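The Sauce We Grew Up With
By Audrey-Anne Melnyk

In my childhood home in Rumness, ketchup was on the table every Friday.
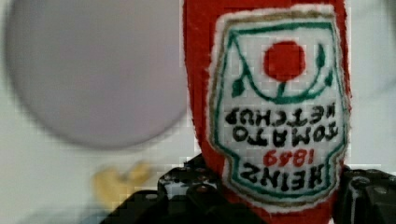

My mother put it on rice, on eggs, even on fish. When I moved away I was a little ashamed of this habit. Then I met Mrs Lévesque, who is 76 and still cooks her own ketchup every January from frozen tomatoes. She makes 13 jars and gives away all but two. Her recipe has more vinegar than the shop kind, and a small spoon of cloves. I tasted it with fried potatoes and asked for a second plate.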